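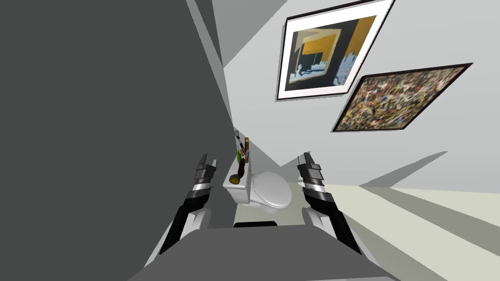

Un grand cadre, un plus petit. Abstrait, évidemment.

1/ Je lis partout que le home staging « fait vendre plus vite et plus cher ». J'ai passé une partie du mois d'octobre à chercher d'où ça sort. Fil un peu long, désolée d'avance pour vos notifications.

2/ Pour ceux qui ont échappé au concept : avant de vendre votre logement, vous payez quelqu'un pour le vider de vos affaires, repeindre en clair, louer un canapé et accrocher deux ou trois choses aux murs. Parfois c'est fait en vrai, parfois uniquement sur ordinateur.

3/ Point de départ : la brochure de Horuteo, reçue dans ma boîte aux lettres. Formule « Coup de cœur » à 2 999 euros, hors peinture. En gros caractères : « un bien valorisé se vend deux fois plus vite ». Deux fois plus vite que quoi ? Pas de note de bas de page.

4/ J'ai écrit pour demander la source. Réponse polie : « les études du secteur ». J'ai redemandé laquelle. On m'a proposé un rendez-vous de diagnostic gratuit.

5/ Bon. En fouillant leur site j'ai fini par trouver un lien vers un baromètre publié par Asaditz. Asaditz vend un logiciel de mise en scène virtuelle. Ça n'interdit pas de faire une étude sérieuse, mais je préfère le savoir avant de la lire.
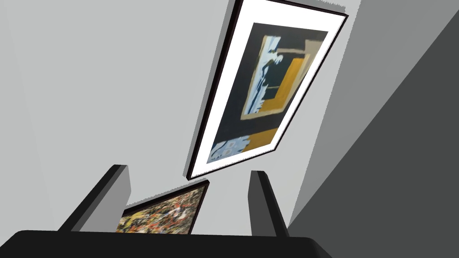

Maëlle Quintric
Rédactrice indépendante, logement et consommation
22 novembre 2019

6/ Le baromètre, donc. 176 répondants. Je m'attendais à 176 ventes. Perdu, ce sont des professionnels, à qui l'on demande leur ressenti. La question posée : « Selon vous, un bien mis en valeur se vend-il plus rapidement ? »

7/ Demandez à des boulangers si le bon pain fidélise la clientèle, vous aurez un beau score aussi.

8/ Aucune date de mise en vente, aucune date de compromis, aucun prix. Le « deux fois plus vite » vient de la moyenne des estimations données de tête par les gens qui ont bien voulu répondre. Je l'ai relu trois fois pour être sûre.

9/ Admettons quand même qu'on ait de vrais délais de vente. Il resterait un souci tout bête : qui paie pour une mise en scène ? Des vendeurs qui ont de la trésorerie, un logement déjà libre, souvent en bon état, et un agent motivé.

10/ En face, dans le groupe « sans », vous avez les successions bloquées, les divorces, les appartements avec locataire en place, les toitures à refaire. Comparer les délais des deux groupes et attribuer l'écart aux coussins, il faut oser.

11/ Autre détail qui m'agace. Le compteur démarre à la mise en ligne de l'annonce. Or préparer le logement prend du temps, et ce temps-là n'est compté nulle part. Vous attendez avant au lieu d'attendre après, et on appelle ça gagner des semaines.

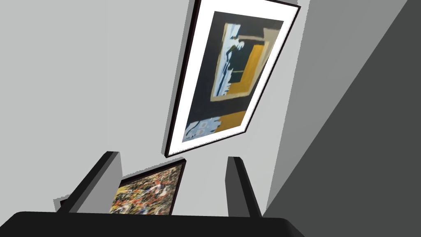
et pendant ce temps les charges de copropriété tombent quand même, le crédit aussi, l'assurance pareil. Je n'ai vu cette ligne dans aucun des devis qu'on m'a envoyés depuis que j'ai commencé à en parler ici.

12/ Passons au « plus cher ». L'agence Parsons affiche dans sa vitrine une plus-value « constatée » après mise en scène. J'y suis entrée, j'ai demandé constatée par rapport à quoi. Par rapport à l'estimation de départ.

13/ Et l'estimation de départ, qui l'a faite ? L'agence. Avant les travaux, la peinture et le ménage à fond. Je veux bien croire à tout ce qu'on veut, mais là on mesure surtout si l'agence estime bas.

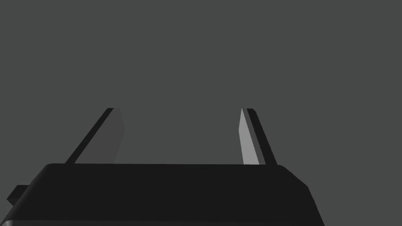 14/ Ce qu'on m'a répondu quand j'ai soulevé ça : « Oui mais les acheteurs se projettent mieux. » C'est l'argument qui revient toujours. Il est peut-être vrai ! Je n'en sais rien. Une personne qui se projette mieux ne signe pas forcément plus haut.

15/ J'ai visité pas mal d'appartements quand je cherchais le mien. Je me souviens de la pression de l'eau, de la chambre sur cour, d'une odeur de cave au premier étage. Les murs, je crois que je les regardais pour les fissures. Échantillon : moi. À prendre pour ce que ça vaut.

16/ Le cas qu'on me ressort à chaque discussion, c'est la résidence Dravilbridge. Environ 80 logements, programme qui traînait, une équipe déco passe dans l'appartement témoin, et hop, ça repart. Belle histoire, reprise telle quelle sur plusieurs blogs immobiliers.

17/ Sauf que le promoteur a revu sa grille de prix le même mois et offert les frais de notaire. C'est écrit sur la page d'archives du programme, il faut juste descendre un peu. Aucun des blogs ne le mentionne.

18/ Je précise, parce que je vois venir les réponses : je ne dis pas que ranger ne sert à rien. Vider l'entrée, changer les ampoules mortes, réparer la poignée qui reste dans la main, refaire le joint noir de la douche, oui, mille fois oui. Ça coûte un week-end.

19/ Je dis que le passage de « rangez » à « payez-nous 2 999 euros » repose sur un sondage d'opinion et une vitrine. Si quelqu'un a mieux, avec des dates et des prix d'actes, je lis volontiers. Mes messages privés sont ouverts.

20/ Sur le virtuel, autre sujet, j'ai des réserves plus sérieuses. Meubler une pièce vide sur écran, passe encore si c'est indiqué. Mais on voit des annonces où le sol change, où le radiateur a disparu, où la fenêtre a pris de la largeur.

21/ La mention « image non contractuelle » en gris clair sous la galerie me paraît un peu légère pour ça. Demandez toujours la version d'avant retouche et le plan avec les cotes. Si l'agent fait traîner, vous avez appris quelque chose.

22/ Trois questions à poser si on vous propose la prestation : le délai est calculé à partir de quand ? La plus-value par rapport à quelle estimation, faite par qui ? Et si le bien ne part pas, le canapé loué, c'est combien par mois en plus ?

23/ Sur la dernière, chez Horuteo, la réponse est page suivante des conditions générales, article sur la prolongation. Lisez-le assis.

24/ On me demande déjà en commentaire si je vise les décorateurs. Non. Il y en a de très bons, qui vendent un intérieur agréable à des gens qui vont vivre dedans. J'en ai après les pourcentages.

25/ Je mets le baromètre en PDF dans la réponse suivante, le tableau des répondants est tout à la fin, après les publicités.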